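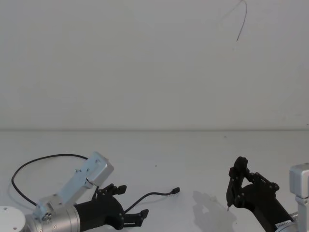
Workshop Tips: Good Practice for a Two-Arm Bench

Kiltetti Workshop Notes, by Itzel Sandoval
Revised May 30, 2019

These notes apply to small tabletop arms used in pairs in a home shop, garage or shared workroom. They do not replace the manual supplied with the arm or the electrical code in force at your address. Where the manual is stricter, follow the manual.

Wording

"Must" marks a rule. "Should" marks good practice that may be set aside if you have thought it through. "Reach" means the farthest point any part of the arm can get to, including the gripper with its fingers fully open. "Shared area" means the part of the table both arms can enter.

1. The table

1.1 The table must not rock. Push down on each corner in turn with both hands. Shim the short leg with a hard shim and check again. Folded cardboard compresses and works loose.

1.2 The table must be rated for the two arms, their bases, the work, and a person leaning on the front edge.

1.3 Use a plain, light, matte top. Dropped screws and metal chips show up on it, and so does a leaking joint. Gloss tops throw reflections that confuse both people and cameras. White melamine is acceptable. Painted board is acceptable if the paint is fully cured.

1.4 Wipe the top before each session with a damp lint-free cloth, then a dry one. Do not spray cleaner on or near the arms. Spray the cloth, away from the table.

1.5 Nothing is stored on the table. Tools go back to the rack or tray before power is turned on. Drinks stay off it at all times.

2. Mounting and spacing

2.1 Each base must be fastened through every hole the maker provides. Clamps are for trial fitting only.

2.2 Use washers under the table as well as under the bolt heads. On particle board, use a backing plate.

2.3 Mark each bolt head and the metal beside it with one stroke of paint pen. A broken line at inspection means the bolt has turned. Do not simply retighten it. Remove it, clean the threads, refit, and mark it again in a second color.

2.4 Set the spacing between bases so that each arm has a parking position fully outside the reach of the other. On our Pudari bench the base centers are 684 mm apart. Measure your own arms; the figure does not carry over to other models.

2.5 Leave 800 mm of clear floor in front of the table and on at least one side. The operator needs room to step back without looking.

2.6 The wall behind the table should be bare up to the top of the reach. Shelves, hooks and calendars are snag points and drop hazards. A loose wire hanging on the wall must be clipped flat or taken down, even when it seems well out of range.

3. Cables

3.1 Every moving joint needs slack in its cable. Move the joint by hand, power off, from one stop to the other. The cable must not pull tight at either end, and must not rub on a bracket edge.

3.2 Slack should form one wide loop on the outside of the arm, away from the shared area. Several small loops tied together act as a spring and will fatigue the wire at the tie.

3.3 Tie cables to the rigid part of a link, never across a joint. Use hook-and-loop straps. Nylon ties pulled tight will dent the jacket.

3.4 An unplugged connector must be capped and strapped back before the arm is powered. A plug lying on the table can be picked up by a finger, dragged under a link, or shorted by a stray chip.

3.5 Plug and unplug with the power off. Grip the plug body. If the plug is too small to grip, fit a pull tab.

3.6 Label both ends of every cable. Heat-shrink labels last. Paper tape does not survive a second cleaning.

4. Grippers

4.1 Before fitting a gripper, check each pivot pin for side play. Hold the body still and rock the finger. Compare it with the same finger on the other arm.

4.2 Fingertips should be inspected at the start of the day. Look for chips at the corners of the tip, worn notches, and whitening at the root of printed parts, an early sign of cracking. Replace fingers in pairs.

4.3 Do not put threadlocker on a screw that goes into a printed part. Some grades attack the plastic. Use a lock nut or a threaded insert.

4.4 Park grippers open. A closed gripper under power heats its motor, and a closed gripper without power may spring when it is next turned on.

4.5 Any pin or probe that points down must be parked clear of the tabletop by at least the width of a hand. Fit a cover when work stops for the night.

4.6 Hands stay out of linkages. The open spaces between the plates close as the finger moves, and they close fast. Treat every gap in a linkage as a pinch point, with or without a guard.

4.7 Keep part labels readable. If a label is too small to read at arm's length, copy the part number into the bench log and write a larger number on tape next to it.

5. Running two arms

5.1 Only one arm may enter the shared area until each has completed its program alone at slow speed.

5.2 The stop button must be reachable from the normal standing place and must cut power to both arms. Two separate buttons are not accepted on a two-arm bench. People hit the nearer one.

5.3 Test the stop button at the start of every session, with both arms moving slowly. Heavy arms may sag when power is cut. Learn how far yours drop and keep that space clear.

5.4 Light the table evenly from above or from both sides. A single hard lamp makes deep shadows under the grippers, and small parts get lost in them. A soft gray shadow is no trouble. If you cannot make out a black screw inside the shadow, add a second lamp.

5.5 Specks on a bare top should be picked up and identified before the next run. Black plastic dust points to a rubbing finger. Bright metal points to a bearing or a bolt.

5.6 Long hair is tied back and sleeves are buttoned. No gloves near a moving arm.

6. Bench log

6.1 Keep a bound book at the bench. Enter the date, the operator, the run hours from the controller, and anything changed.

6.2 Joint grease is done by hours and never by feel. Our left arm was last serviced at 1762 hours, and the entry gives the grease, the amount and the joint.

6.3 Near misses go in the book the same day. Include contact between the arms at any speed, even when there is no mark on either one.

Changes in this revision

Rule 3.4 was "should" and is now "must." Rule 5.2 was reworded after comments from the Sendarby shop. The Christodoulou clamp kit is no longer listed under section 2, as it does not reach through a thick top. Section 6 will be checked again in November.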